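Maken finger pads and alignment kit: six months on a hand-held gripper
Posted Feb 17, 2018 by Emiliano Aguirre

I have been through a lot of finger kits for our hand-held gripper and this is the first one I've wanted to write up. Short version: I love it, and I've ordered a second set.

The Maken kit gets you two black block fingers, one with a beveled tip, the mounting parts, a setting gauge, spare screws and a little L-key that's better steel than it needs to be. I bought mine from Tunotow in July, and it arrived in 4 days.

Fitting is quick. Take the old fingers off, wipe the mounting faces with alcohol, start both screws on each finger by hand, then close the jaws on the gauge before you tighten anything. That gauge is the best thing in the box! With our old Requena set I spent half a morning with feeler stock and a flashlight getting the faces parallel, and then one side would creep and I'd be back at it after lunch. With these I was done before my coffee got cold.

We log every grasp, so I can tell you the first set went 3,000 cycles before I touched the screws again. One had backed off a hair. Remo Santoro, who shares the bench with me, puts a dot of Aser threadlocker on his and hasn't had any move, so I copied him.

Cleaning is a dry brush every week and a damp cloth when they get really gray. Cardboard is the worst for dust, and we pick up a lot of cardboard. The matte finish hides wear well (a bit too well, so check the inner faces with your fingernail), and it doesn't throw glare back at the camera the way our old polished ones did. For us that alone was worth the $70.

Gripes? The instructions are one folded sheet with the screw torque printed in type I needed my phone to read. The spare screws come loose in the bag with the real ones. And I'd like a deeper countersink, though I haven't snagged anything on it yet.

The part number on my bag ended in 332. Check yours before ordering spares, there's an older version with different hole spacing and the two won't swap.
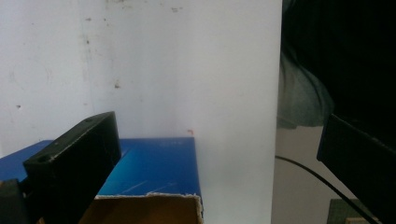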